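Speaker notes: Building a shelving arm in a shared workshop
Kundach workshop, Girkthorpe. Spring members' program, talk 2 of 5.

Opening. Thank the Holard group for the use of the hall. State the purpose of the build: an arm that returns manuals to the bench organizer at the end of an evening. Running time is 20 minutes, with questions at the end.

Part one, the arm. Describe the base, the joints and the printed brackets. Note that the first set of brackets flexed under load and was replaced in March. Mention that the motor drivers came from the Smits project and should be credited to it.

Part two, the task. Books of mixed thickness lean against one another, and the gap for the next one is seldom upright. Pause on both slides before continuing.

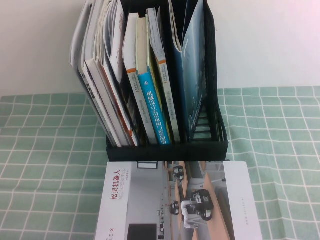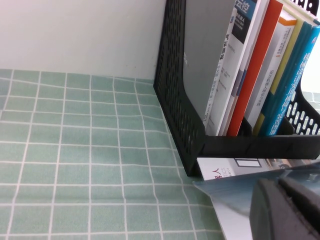

Black organizer, books at a slant, in both views. Explain that the grip must follow the angle of the neighboring spine — a vertical approach catches the cover.

Smits has asked in writing whether a wider organizer with fixed dividers would remove most of the difficulty, and whether members would accept one on the bench. Read the question aloud. Reply that dividers were considered and that thick catalogs would no longer fit.

Part three, safety. The stop button must be within reach of the operator. Two members are to be present whenever the arm is powered.

Close with the parts list, available at the door. Take questions.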